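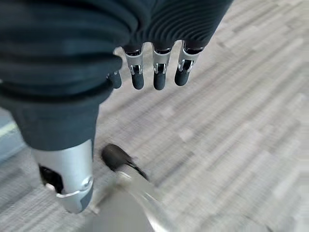

chiharu_hattori replied:
Oh, I love this question! Yes, put the Army service near the top. My grandfather's notice left it to the last line and half the family never saw it. He was a cook on a troop ship and he talked about the bread until the day he died.

velosofan
Depends on the man though. My uncle served two years and then ran the hardware store in Trululville for the rest of his life. If we'd opened with the Army he would have hollered at us. Store first, then church, then the bowling league, then the Army.

rpadilla386
Ha, the bowling league! Please tell me you put his best score in.

velosofan
We did not, and his team still brings it up.

chiharu_hattori
Fair point on the order. I still say unit and branch belong in there somewhere. I've been tracing my mother's side for 15 years (started with one shoebox!) and an old obituary with a regiment in it is pure gold. You can go straight to the unit rosters from there.

kiter_lane
Can I ask about length? Our paper charges by the line. Dad's draft is 800 words and my sister won't cut any of it. The funeral home says they'll post the whole thing on their page for free.

rpadilla386
Then run two! Short one in print with dates, parents, survivors and service time. Long one online with all the good stuff, the fishing trips and the Clolo reunion and whatever else she wants. We did that for Mom and got the printed one down to 169 words. I was so proud of that thing.

velosofan
I'm going to disagree. Web pages vanish. The funeral home that handled my aunt changed owners and her page went with it. Print is what the library keeps.

chiharu_hattori
So print out the long one and take it to the library too! Ours has a family file drawer and they were thrilled to get it.

kiter_lane
I didn't know they would take those. Calling them in the morning. Do I list the grandkids by name or just say how many?

rpadilla386
Names, names, names. Spouses in parentheses.

velosofan
In the long one, sure. By the line I'd go with the number.

chiharu_hattori
Names in both, I'd pay for it! And use your grandmother's maiden name, please, for those of us digging later.

kiter_lane
It's Padilla, funny enough. Rogelio, any relation?

rpadilla386
Could be! What county? Sending you a message right now.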